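Shelf stand

A shelf stand is a freestanding frame that raises one or more shelves above a desk, counter or floor. Most are made of metal, wood or molded plastic. Each upright ends in a foot, which spreads the load and limits tipping.

Load ratings apply to evenly distributed weight. Deflection rises with the cube of the span, so doubling the distance between uprights makes a shelf sag far more under the same total load. Steel frames are usually powder coated – a dry finish cured by heat.

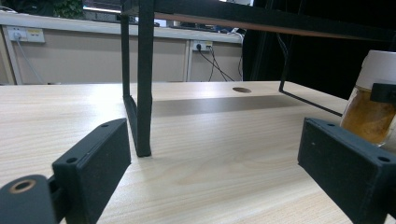

Black metal shelf stand on a wood-grain tabletop

Rubber pads may be fitted under the feet to reduce sliding.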